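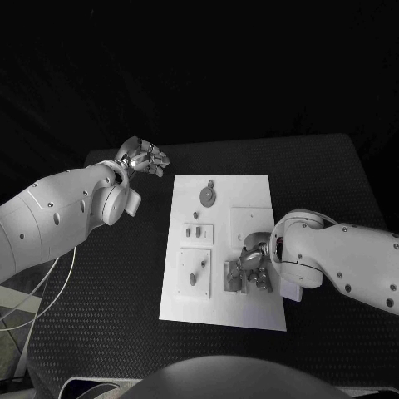

Do you need a special mat under a small parts board? Most of the time a plain table will do, and I'd try that for a week before spending anything.

I've been reading up on bench setups since the spring, and the advice all sounds as if it came from one catalog. Get a dark mat. Get the kind with raised dots. Mount everything on a white board so the parts "read." My friend Abimbola Ogbonna sent me a Savstead listing for a dotted mat that promises 2,000 hours of grip, and I would love to know who sat there with a stopwatch.

I'll give them the dark color. Gray pegs and little gray blocks are miserable to find on a pale surface, and a white board on a black mat at least tells you where the board ends. But then you put the gray parts on the white board anyway, so the mat isn't helping with the parts at all. It helps you find the board. I can usually find the board.

The dots I'm less sure of. They might stop a board from sliding when you turn a dial or pull on a peg. They also hold crumbs and dust, and wiping between them is a chore. I bought one in October and my board still crept toward me whenever I pushed on it from the far side. Two dabs of putty under the corners fixed that.

Poul Kárason swears by separate plates for each group of parts, small ones up top and a big square one below. Fine, if you're going to swap them out. I never do. Mine have been screwed down so long that I'd have to go looking for the right driver.

The Clostholm mat is still on my table, mostly because it's heavy and I don't feel like rolling it up. I'm trying shelf liner next.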